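Stain on white grid tablecloth, reddish brown, how do I get it out?
Asked by Brayan Echeverri, 5th July

Cotton I think, maybe a blend, label is long gone. White with thin dark squares. We use it on the packing table so it gets tape, string, all sorts on it. Stain is faint but kind of streaky, goes over a few squares, right of center. Already washed it at 163 F at the laundromat (I know, I know). No idea what it is. Rust? Sauce? Dont want to bleach the lines off.

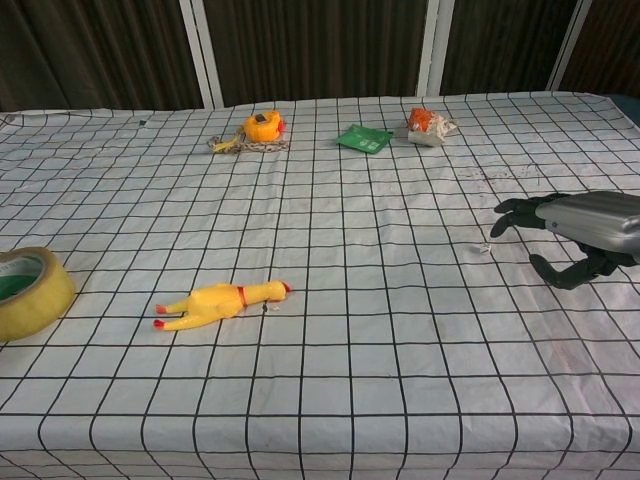

Stain is on the white part right of center in both
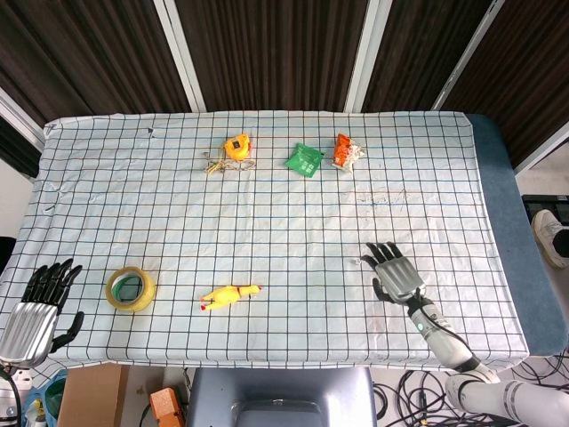
Mercedes Quintero
Hot wash was the mistake if its food or blood, heat sets it. Try anyway. Cold water, oxygen powder, soak 12 hours, rinse, look at it before it goes anywhere near a dryer. If no change do it again. Test a corner first for the black lines, some prints run. I had the same thing on a curtain last November and it took 2 soaks, came out mostly.

Aníbal Cusi
just flip it over

Edith Echeverri
If its rust the oxygen stuff wont touch it. Lemon juice and salt, leave it 14 minutes or so out in the sun, rinse well. Or a rust remover from the hardware store, Stukska is what I use, read the back for colors first. And do NOT use chlorine bleach on rust, it gets darker. Also iron it after, tape sticks in the wrinkels and you'll be picking it off for ever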